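Support > Kitchen > Atero Breadmaker > User Guide > Section 4
Filed under: Guides & Manuals, Small Appliances

4. Basic Wholemeal Loaf and Delay Timer

Read Section 2 (Safety) before using the breadmaker for the first time. The quantities in this section are for the medium loaf. For the large loaf, see the table on the inside of the back cover.

4.1 Before you start

Stand the breadmaker on a level, heat-resistant bench with clear space on all sides. Do not run it under overhead cupboards, as the steam vent will mark painted finishes. Plug it directly into a wall outlet. Do not use a power board or extension lead.

All ingredients should be at room temperature unless the recipe says otherwise. Weigh the flour on kitchen scales. Cup measures vary too much for wholemeal.

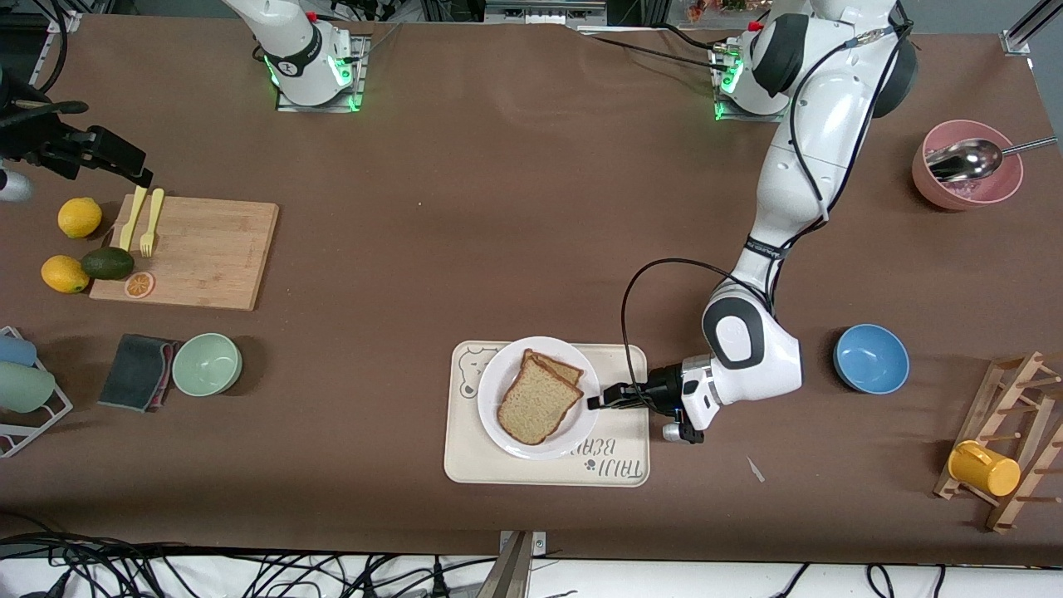 Page 13

4.2 Loading the pan

1. Lift the lid and turn the bread pan anticlockwise until it releases. Take it out by the handle.
2. Push the kneading paddle onto the shaft with the flat side facing the notch. It should sit all the way down.
3. Add the liquid first, then the oil, salt and sugar.
4. Add the flour so that it covers the liquid completely.
5. Make a shallow hollow in the top of the flour and put the dried yeast in it. The yeast must not touch the liquid or the salt.
6. Wipe any spills from the outside of the pan. Lower it into the machine and turn it clockwise until it locks.
7. Close the lid.

CAUTION: Never add ingredients while the pan is in the machine. Flour or water on the heating element will smoke and may damage it.

4.3 Choosing a program

1. Press MENU until the display shows 7 (Wholemeal).
2. Press CRUST to select light, medium or dark. Medium is the default.
3. Press SIZE to select the loaf size.
4. Press START. The display shows the time remaining and the colon begins to flash.

The Wholemeal program takes 260 minutes. It begins with a rest period so the bran can take up water, and the paddle does not move during this time. This is normal.

Note: You can open the lid during the first knead to check the dough. It should form a soft ball that is slightly tacky. If it is dry and crumbly, add water a teaspoon at a time, pouring it onto the dough and clear of the pan's sides. Do not open the lid once the second rise has started.

4.4 Removing and cooling the loaf

1. When the beeper sounds, press and hold STOP.
2. Put on oven mitts. Open the lid, turn the pan anticlockwise and lift it out.
3. Turn the pan upside down and shake it gently until the loaf slides out.
4. Check whether the paddle has stayed in the loaf. If it has, remove it with the hook supplied.
5. Stand the loaf on a wire rack until it is completely cool before slicing.
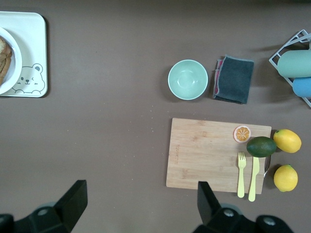

Use a serrated knife and cut with a long, light stroke. Wholemeal keeps for two days in a bread bin or paper bag. For longer storage, slice the loaf and freeze it.

CAUTION: The pan and element stay hot after the program ends. Keep children away from the machine until it has cooled.

4.5 Delay timer

Set the timer to the number of hours until you want the loaf to be finished, including the program time. The maximum delay is 13 hours. Do not use the timer for recipes containing fresh milk, eggs or yoghurt.

4.6 If the loaf has sunk

Reduce the water by a tablespoon and check the use-by date on the yeast. In hot, humid weather, use chilled water. If the loaf still sinks, go to Section 9 (Troubleshooting).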